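Home Archive Bread Garden About

Moving house with a sourdough starter

April 2023

We moved from Skukville to Javville over the winter, and the thing I worried about most in the car was a jar of flour and water. The starter is 8 years old. I didn't want to begin again with a new one, so it rode in the footwell with a towel packed on both sides and the lid resting on loose.

The drive takes 5 hours in good weather. In December it took longer. By the time we got in, the starter had climbed up under the lid and gone down again, leaving a ring of dried paste on the glass. I scraped that off, threw out most of what was left and fed it with the flour I'd brought. Then I went to bed and left the boxes for the morning.

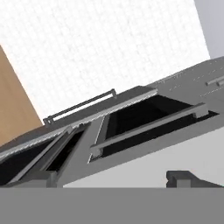

The first loaf in Javville was poor. It spread out flat and the crumb was gummy along the bottom. I blamed the oven, then the flour, and it took me three more loaves to start looking at the water. Skukville water is soft. The water up here leaves white scale in the kettle within a week. I don't know how much of the trouble came from that, but I switched to filtered water for the starter and kept tap water for the dough, and the next loaf was better.

The other change was height. Javville sits at 2437 feet, and dough rises faster here than I was used to. I had been leaving it overnight on the counter out of habit, and by morning it was past its best. Now I mix after supper, give it two folds, and put it in the fridge before I go to bed. It comes out firm enough to shape.
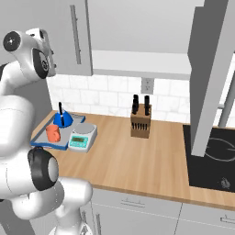 What I do now

Feed the starter at noon, equal weights of flour and water. By evening it should have doubled. If it hasn't, wait – a slow starter makes a slow dough and you gain nothing by rushing it.

For one loaf I use bread flour with a little rye. The rye comes from the mill at Urkberg, which sells it in paper sacks at the back door. It's coarser than store rye and drinks more water, so I hold back a splash at the start and work it in if the dough feels stiff.

Bake in a covered pot for the first half. Once the lid comes off, the loaf needs another 20 minutes in my oven, for 40 in all. I used to pull it sooner and the crust went soft by lunch. Let it cool before you cut it. I still cut it early about half the time.

I keep a spare jar of starter in the freezer as well. It has been there since the move and I haven't tested it, so I can't say whether it works.
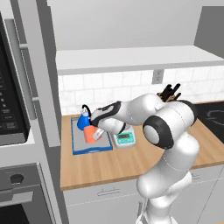 Comments

MacPherson: We had the same flat loaves when we moved up the valley. Cutting the water by a couple of spoonfuls helped more than changing the kind of water. Have you tried that with the Urkberg rye?

Anonymous: Dry some starter on baking paper too. It crumbles up and keeps in an envelope, and mine came back after a few feedings.

Rye fan: Is the mill open in winter?

Contact | Copyright, all rights reserved | Back to top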